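Automation at Wendetti

Wendetti is a furniture repair and refitting works in Ekden. It takes in kitchen cabinets, drawer units and shop counters, replaces worn runners, handles and fronts, and returns them to landlords and hotels. The works has 161 employees on two shifts. It is best known locally for the automation program it began in February 2021, which changed most of the jobs on its main floor.

Background

Before the program, each unit was stripped, checked and rebuilt by one person at one bench. Drawers were opened and closed by hand to test the runners, up to 500 times a shift on the checking benches. Sore wrists and shoulders were the most common reason for light duties, and the checking benches were hard to staff. New starters were usually put there first and many left before they had learned anything else.

The company looked at a fixed testing rig but dropped the idea. Units arrived in too many sizes, and the rig would have needed resetting for nearly every job. It chose robot arms with grippers instead, supplied by Lahlou, an integrator that had until then worked mainly with bakeries and packing sheds.

Introduction of the arms

The first two arms were put on drawer checking. Each one takes hold of a handle, pulls the drawer out to its stop, pushes it home and records the force needed. A person sets the unit in place, looks over the result and decides whether the drawer goes on or back to the bench.

Much of the preparation is done in simulation. A model of a room is built with a cabinet, wall fittings and a few loose objects, and the arm's control software is tried out in it before anything is loaded onto the floor. Wood finish, wall colour and the angle of view can all be changed between trials. Four former bench workers now build these rooms and go through the results, work that did not exist at Wendetti before the program. 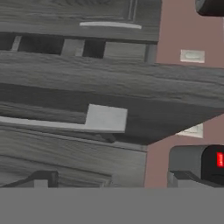

Pustow wrote in the works newsletter that the part about people moving up was true for some and not for others, that the four simulation jobs went to staff who already liked computers, and that the rest of the checking crew mostly found themselves feeding cabinets to an arm and waiting for a green line on a screen. The same letter said the shoulders were better and that going back to hand checking would get no votes.

Effects on staff

No one was dismissed under the program – the agreement signed before the first arm arrived ruled that out for three years – but the number of checking positions fell as people retired or moved. Hours stayed the same. A new grade, cell operator, was added between bench hand and leading hand, with a pay step after a training course.

Complaints since then have been mainly about pace. The arms do not slow down toward the end of a shift, and operators asked for the right to pause a cell without giving a reason. This was granted in the second year. Noise was also raised, and the cells were moved away from the lunch room.

Repair work has changed less. Regluing joints, matching stain and rehanging doors are still done by hand, and apprentices now start there instead of on checking. Older tradespeople have said this gives them more teaching to do, which was not allowed for in the original job plans. Teaching time has been listed on the roster since the second agreement.

Current operation

The floor has six arms, all on drawers and hinged doors. The works handles almost 3000 units a year. A trial of automated sanding was stopped after 100 panels when edges came out uneven, and sanding went back to the benches. The second agreement on staffing and automation runs until February 2027.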